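August, late evening

I could not sleep in the afternoon as I planned, so I am writing now, with the window open and the fan off to hear better. The rain came at four and stopped before I had brought all the laundry inside. Two shirts are wet again. I have put them over the chairs and I will wear the gray one tomorrow, although it has lost a button.

Today was my first full day off since I came to Greneo, and I used it for the walk to the reservoir. I had wanted to do it since spring. The woman at the bakery told me in April that the path is closed above the second gate, and I believed her for months. The path is not closed. There is a sign which says closed, but it lies in the grass with the face up to the sky, and the date on it has washed away. I stood over it for a while like a person who waits for permission. Then a family with a dog passed me and went through, so I went also.

The path goes up for a long time among pines. I do not know the English names of most plants, and I decided to learn them this year, but I have only learned bracken, foxglove and one that is called self-heal. I saw the self-heal today near the wall. It was smaller than in my book. In my language it has a name that means something like "brown-head," and I think the English name is kinder to it.

I carried too much food, as always. Two boiled eggs, bread, the rest of the hard cheese, a cucumber, and a flask of tea which I did not close well. My notebook is now brown along one side. I am a little sorry about it because I bought it in Hivent on the day I signed for the apartment, and I had promised myself to keep it clean.
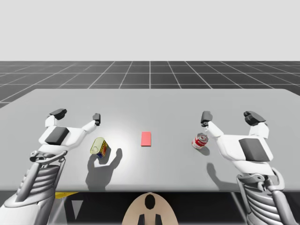 At the top there is a bench with the name Mac Suibhne cut in the back of it, and nothing else, no years. I sat there and ate both eggs. The water was very low. One could see the old road going down into it, with the walls still standing on the two sides, and a gatepost without any gate. I had read that there was a hamlet under the reservoir, but I had thought of it as deep and far away, like a story. The road is quite narrow. A cart could pass, but not a cart and a cow.

I thought about my grandmother's house, which was not flooded, only sold. For a long time I have been angry at the people who bought it because they painted the door. Today I was less angry. They have the right to a door in the color they want. But I would like to know what they did with the stove. It was built for that kitchen and I cannot imagine it in another one, and I also cannot imagine that somebody broke it with a hammer. My mother does not want to speak about it on the telephone. She says, "It was a stove." I will ask again at New Year, when she is in a good mood.

I walked down to where the grass ends. The mud there is dry on top and cracked in large plates, and soft below, as I found out with my left shoe. I did not go farther. I could see small things lying around on the old road, pieces of plate perhaps, or only stones. It is strange to feel polite toward a place that has been empty for 70 years, but I felt it. I did not want to walk there in my shoes.

On the way down I took the wrong turn after the wall and came out at the Lenon farm, where I have never been on foot. They sell plums from a table at the gate, with a box for the money. The price was 3 for a bag and I had only a five, so I took one bag and left the five, and then I felt foolish the whole way to the bus stop. I should have taken a few more plums. I think that is allowed. In the town where I was born everybody would take a few more plums and also say something to the tree.

The bus is number 17 and comes every hour, except when it does not. I waited under the roof and tried to read, but the tea had gone also into my book. So I looked at the field. There were swallows very low over it, and I said to myself that it would rain, and I was pleased when it did, as if I had arranged it -- until I remembered the laundry.

At home I washed the plums and cut out the bad parts. I want to make the thick jam without pectin, the one that must cook for half a day. I have sugar, but I do not have enough jars. The ones from last year went away as presents, and jars that go away as presents do not come back. I looked on the shelf and found one with nails in it and one with a crack. Tomorrow after work I will buy new ones, and if the shop has only the small size I will buy the small size and not complain.

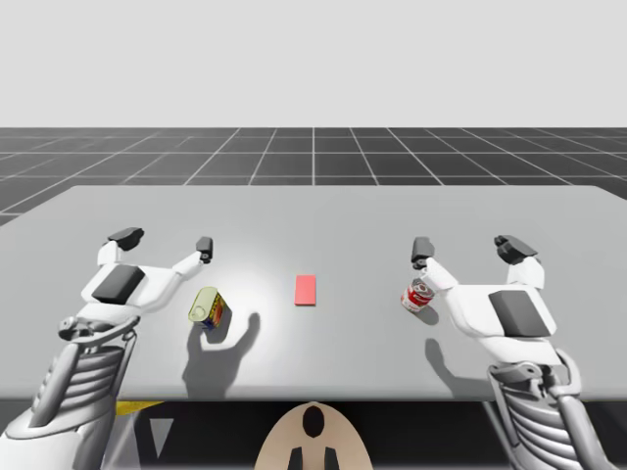
Two robot arms with open grippers, and a small tin on its side.

My legs hurt in a good way. I have a blister on the right heel, which is unfair, because the wet shoe was the left one. I put salt in a bowl of warm water and sat with my feet in it and ate plums, the ones that were too soft for cooking. They were very sweet near the stone. I wrote the word "windfall" in my list because I heard it on the radio about money and then looked it up, and it is first about fruit. This made me happy for an hour.

Some things to remember. The bill for the water must be paid before the end of the month. The landlord has not answered about the window in the bathroom, and I must write again, in a more firm way, but without the word "unacceptable," which I used last time and then regretted. I want to find out if there is an old map of the valley at the library, from before the dam, with the houses marked. And I need a button, gray, with four holes.

It is raining again now. I have moved the shirts away from the window.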